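Gelum Working Paper
By the Trendell group, Wed 19 June

4.2 Scene and camera rules

Each simulated episode names one target and one receptacle before the arm moves. Other items stay on the table as distractors, and lighting may cast hard shadows.

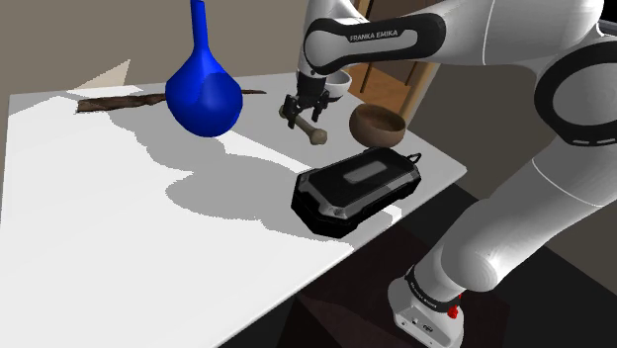

An episode is rejected if the target is not named in the instruction, or if the log stops before 60 steps. The Rusu checklist asks for one fixed view that includes both arm and table – a wrist view alone is not accepted.

Figure 3. Bone held by the gripper over the brown bowl.
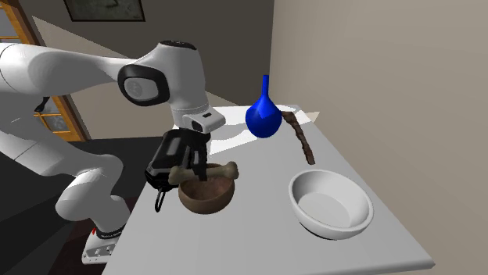 4.3 Grasp records

Finger contact is judged from the wrist view and checked against the force log at 100 Hz. Both sources must agree before a grasp is labelled.

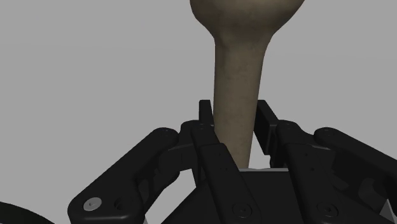

Labels that fail this check are kept but marked as unsure.

Last updated: November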